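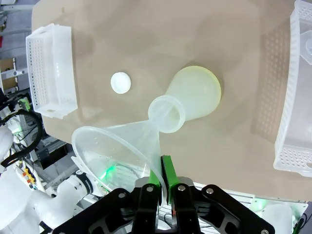
Two white baskets and a clear funnel on a beige tabletop.

So the creek testing day in Gerley is back, and I couldn't be happier! Kjell Haugen told me on Monday that 76 people have already put their names down for the August round (last year we had trouble filling two cars, so I'm pretty thrilled). You pick a spot anywhere between the Tridholm bridge and the old mill, fill your bottle, write down the time and bring it back to the school by noon.

There are 155 bottles to give out, first come, first served. Shaohua Shao is running the sign-in desk again and she'd love it if you brought your own pen. Kids under 10 are welcome with a grown-up, and please, please wear real shoes – I did it in flip-flops once and the bank by the mill is all nettles.
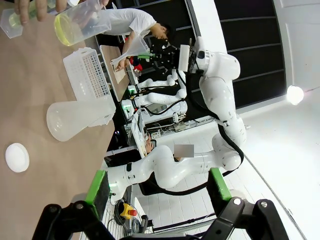 When do we get to see the results?

They go up on the library board two weeks after the testing day, and Kjell will read out the main numbers at the September supper.

Parking is on Matier Street, as the school lot is being repaved.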